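# The bucket and the cup

My mother cleaned offices in Jutstead for most of her working life. She could do a floor of 38 desks in an evening, and she did it with a bucket in one hand and the other hand free. The free hand picked up mugs, pushed chairs in, opened doors and turned off lamps. I have thought about that free hand a good deal this year, as every trade magazine I open tells me the household robot is nearly ready.

I don't think it is. I think it is closer than I believed two years ago, and I also think the people selling it are talking about the wrong parts of the job.

The part they like to talk about is walking. Walking is hard and I don't want to play it down. A machine that can stand on two feet on a parquet floor, lean forward and put one foot in front of the other is a fine piece of work. But a cleaner is not paid to walk. She is paid for what happens when she gets to the desk.

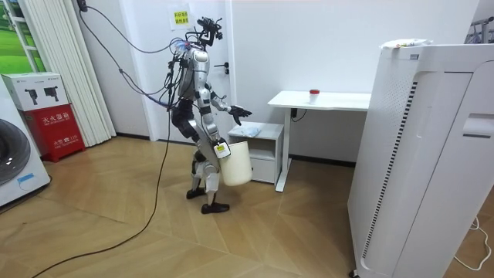
Bastian Rothe

Take a cup with a lid, standing on a desk. To clear it away you have to reach it without knocking it, close your fingers hard enough to lift it and gently enough not to crush it, and keep it upright if there is still something inside. If you are carrying a bucket in the other hand, the bucket swings and pulls at your shoulder. A person deals with all this without noticing. For a robot, each piece is a separate problem, and the pieces upset one another. A hand that does well on a bare bench may do badly when the other arm has a weight hanging from it.

Then there is the cable. A robot that trails a lead to the wall can work in one room, and it has to be kept from treading on its own supply. Batteries exist, of course, but I would like to see how long they last on a real shift, with a full load and nobody standing by to swap them.

I spent 4 years on the packing floor at Ehlers before I began writing, and we had automation there that earned its keep. The strapping machine put bands on 1159 cartons on a good day and never complained. It managed this as every carton came to it the same way up, at the same height, on the same belt. We had changed the floor to suit the machine. That is how most automation has worked, and there is nothing wrong with it.

A home can't be changed like that. Think of an ordinary small room with a bedside cabinet, a crumpled cloth left on top, a washing machine and a white lead lying across the floor. Is the cloth washing, or rubbish, or there for a reason? Whoever lives in the room knows. The machine has to guess or ask, and if it asks every time, I might as well do the tidying myself.

People tell me this will be solved by practice. Show the robot enough cups and cloths and it will learn. I accept that up to a point. A reader in Brasport wrote to say that the dishwasher was laughed at too, and he is right that I own one and would not give it up. But the dishwasher doesn't clear the table. Somebody still scrapes the plates and stacks them, and that is the half of the chore that has been left over.

My guess is that shops and warehouses will get useful two-armed machines first, for dull jobs such as moving tubs from one shelf to another. Homes will come a good deal later. I would be glad to be wrong, especially on behalf of older people who can manage everything except bending down.

Until then I would ask makers for one plain figure: how many times in a row the machine did the chore with no one stepping in. Tell me it cleared 551 cups and dropped none, in rooms it had not seen before, and I will listen. A film of it walking towards the desk doesn't answer that.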